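Laundry Sorting with Two Arms: What Went Wrong in Our Summer Build
Final report, Evberg Robotics Summer Program
August 23, 2022

The short version: our robot is supposed to move clothes from an ottoman into a basket, and for one very long stretch of July it kept switching itself off halfway through. This report covers the fault, how we tracked it down, and what we changed. We learned more from those two weeks than from the rest of the project put together, so most of the pages go to them.

1. Background

Our robot, which we named Tuhumury early on and never got around to renaming, has two arms that work together over a basket placed between them. One arm picks a piece of clothing off the ottoman, the other can hold the rim or take a handoff, and the item gets dropped in. The control software is called Flenari and was written by last year's team. We inherited it with a pretty good readme and a lot of comments in capital letters.

We love this task! It looks easy until you try it. A sock behaves nothing like a sweatshirt, and a sleeve will grab on to anything it can reach, including the other gripper.

2. The work area

We were given a corner of the Plustwood lab, closed off with rolling partition panels so that people walking past would not end up inside the reach of the arms. The panels have a gap at the bottom, and we ran power and network cables under it. On the day we set up, this seemed like a great idea, and it saved us from taping cables across the walkway. 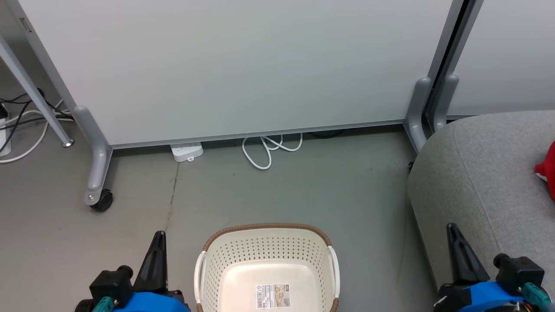 Figure 1. The work area with the basket between the two grippers. A power strip and a coil of white cable are on the floor under the partition.

The ottoman is a stand-in for a bed or couch. It is soft, so a gripper that comes down too low pushes into padding and gets a second chance. The basket is perforated plastic and very light, and that matters in section 4.

3. The fault

The first dropout came on a normal run. The right arm had just lifted a towel when both arms lost torque at once, sagged, and let go. The towel landed on the floor and the right gripper came down on the edge of the ottoman. Flenari logged "bus timeout" and stopped.

We restarted, it worked, and we moved on. That was our first mistake. Over the next few days the same thing came back again and again, sometimes after a minute and sometimes after an hour. In total we logged 32 dropouts before we fixed it.

We guessed at software first, because that was the part we had been editing. We went through every change since the start of the program and rolled most of them back. The dropouts kept coming. Then we suspected the motors were overheating, so we ran the arms slowly with nothing in the grippers. Still there.

What finally gave it away was the log from the network switch. It was restarting at the same moment as the arms. The two had nothing in common in software, only the power strip they were plugged into.

We turned off the arms, pulled everything out from the gap, and checked it piece by piece. One plug sat loosely in its outlet and could be made to cut out with a light tug on the cord. When a panel got rolled a little to let somebody in or out, it could drag on the cable and move the plug.

4. The safety side

Losing the data was annoying, but the falling arms bothered us more. We had assumed that "power off" meant "safe." With these arms it means they drop wherever they happen to be. One dropout happened while a teammate was reaching in to straighten the basket. The left arm hit the rim and tipped the basket over, and the hand was out of the way by pure luck. We wrote it up as a near miss that same afternoon, and our supervisor had us stop all runs until we had a plan.

5. What we changed

The arms now have their own power supply, mounted off the floor, with a plug that locks. The network switch is on a separate circuit. The cords are strapped with slack at both ends, and the wheels on the panels stay locked during a session.

In Flenari we added a rest pose. The arms must be parked low before anyone reaches in, and the software will not start a new pick until the person at the keyboard confirms that hands are clear. We also added a voltage check that writes to the log, so the next team will not have to guess.

6. Testing the fix

We ran 600 pick-and-drop cycles on the new wiring, rolling the panels back and forth between batches on purpose. No dropouts! We did get 2 stops, both from a sleeve wrapped around a gripper finger, and in both cases the arms held position the way they should.

7. Still open

The arms still fall if the building loses power. A small battery backup that lets them lower themselves is the next thing we would try. The basket also slides when a heavy item goes in off center, and we would like a simple base with a lip to hold it in place. Notes for both are in the Flenari folder under "next year," along with the full dropout log and the near-miss form.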